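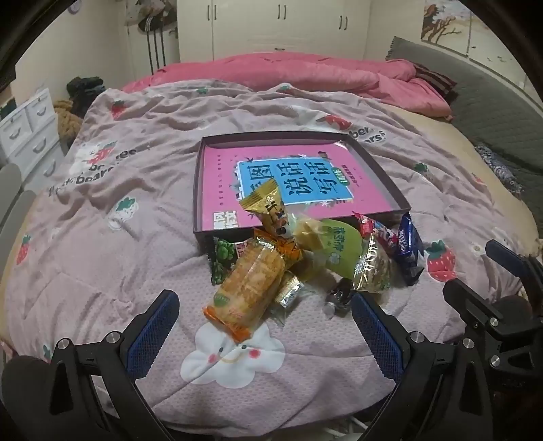
Ticket: Grasp label drops on wrapped snacks, bed-and-tray set
Project: Petach
Component: Vorkix segmenter, hand-held gripper capture
Opened by: Santino Lucero
Status: Open, workaround in place

Problem

The segmenter is supposed to split each recording into approach, close, lift, move and release. On the snack sorting task it misses the close label in 19 of 100 episodes. The other labels are present, so the episode passes the length check and goes into the training set with approach running straight into lift.

The same segmenter build on the mug and towel tasks gives no missing labels.

Checked so far

1. Clock offset between the wrist video and the finger width signal. Within one video interval on all 19 episodes. Ruled out.

2. Finger width zero. Re-ran the zero routine on both hand units and reprocessed. Same 19 episodes fail.

3. Dropped data. Bruvix ingest log shows no gaps in January for this task.

4. Close threshold. The segmenter calls a close when finger width stops changing for 15 consecutive samples while above the empty-hand value. Plotted width for the failed episodes. It never goes flat. It keeps shrinking slowly until the lift starts.

Item 4 looks like the cause. A film wrapper with air in it gives way under the pads, so width has no clear stop.
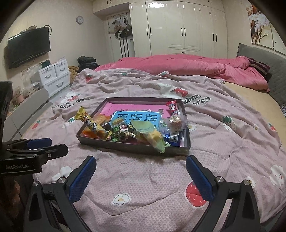

The segmenter has a fallback for signals like this. If width is unclear, it looks for the target object moving together with the fingers in the wrist view. The fallback needs a clean object mask, and the mask model was trained mostly on single items on a plain table. With a heap of packets inside a box lid, it tends to merge neighbors into one mask. It also picks up the strawberry prints on the duvet as candidate objects. In one failed episode the mask sat on a print from start to finish — a target that never moves, so the fallback never fires.

Workaround

Set close_mode to slope for this task only. It marks the close at the steepest point of the width curve before lift. 17 of the 19 now get a label. The remaining two are held out by hand.

Do not set slope globally. On the towel task it fires early, on the first contact with the fold.

Still to do

— Reprocess the full Petach snack set, 3,166 episodes, with slope on. Queue it on the Thepsuriya node, overnight.

— Add a check that rejects any episode with a lift and no close. This should have been there from the beginning.

— Mask model: add printed bedding as negatives. Separate ticket.

— Leave the collection instructions as they are. A plain sheet would hide the mask fault, and we need the patterned backgrounds in the set.

Will update with the new miss rate once the reprocess finishes.

S. Lucero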